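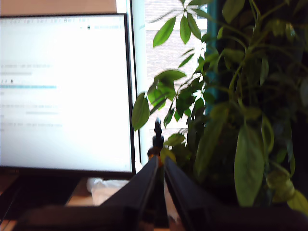

A page open on a desktop screen beside a window.

Zalelgate Community Help
Roads, Travel and Family Safety

Booster cushion or high-backed seat for short lifts with another family?

Posted by Woldegiorgis

Our household has recently joined a lift-sharing arrangement with two other families at the primary school in Flultville. Under the arrangement each family drives on alternate weeks, and the children concerned are between five and nine years of age. My own child uses a high-backed booster in our car. One of the other families carries only backless cushions, as these are easier to store in the boot, and has asked whether I would be content for my child to use one on their weeks.

The journey takes 15 minutes, and part of it is on a road with a 50 mph limit. I should be grateful for guidance on the following. Is a backless cushion acceptable for a child who still fits the high-backed seat? Who is responsible for checking that the child is correctly fastened, the driver or the parent who sends the child? I would also welcome any wording that other families have used to set these matters down in writing, as I do not wish to cause offence.

3 replies

Erirari
Member of the Flultville school travel group

The driver is responsible in law for seeing that a child passenger is properly restrained. That applies to every journey, whoever the child's parents may be, and a private agreement between families does not alter it. It is nevertheless reasonable for the sending parent to show the driver how the seat is fitted before the first journey.

On the choice of seat, both the child's weight and height must fall within the limits printed on the label. Many backless cushions now on sale are approved only for taller and heavier children, and a child of five may well be below those limits. Where the child still fits a high-backed seat, our group asks parents to continue using it. The back keeps the shoulder strap in the correct place and gives some protection to the head in a side impact. It also helps a child who is inclined to lean over or fall asleep.
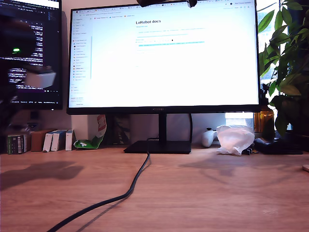 The simplest course is for the seat to travel with the child. Most high-backed boosters that are held by the adult belt can be moved in a minute or two, and can be left at the school office during the day if the office agrees. Please check that the belt in the other car is long enough and that the buckle does not rest on the edge of the seat. Thick coats should be taken off before the belt is fastened.

As to wording, our group uses the text below, which you are welcome to copy.

"Each child will travel in the seat supplied by his or her own parent. The driver will check every belt before moving off. No child will travel in the front without the consent of the parent. If a seat is missing, the driver will telephone the parent before setting out."

We have found it best to send this to all families at the same time, so that it is not read as a criticism of any one of them.

Hillside172

We used cushions for years with no trouble. Mine are grown up now so the rules may have changed. I would just ask the other family, they will not mind.

Zalelgate Help Desk

The reply from Erirari agrees with the guidance held on this site. We would add two points. A seat bought or borrowed second-hand should not be used unless its full history is known, as damage from an earlier collision may not be visible. Families are also advised to confirm with their insurers that any contribution towards fuel does not exceed the running costs of the journey, since a profit may affect the cover.

Parents who are unsure whether a seat suits a particular car should consult the list supplied by the seat's maker, or ask a retailer with trained fitting staff to inspect it in the vehicle. Further replies may be added to this page until the end of October.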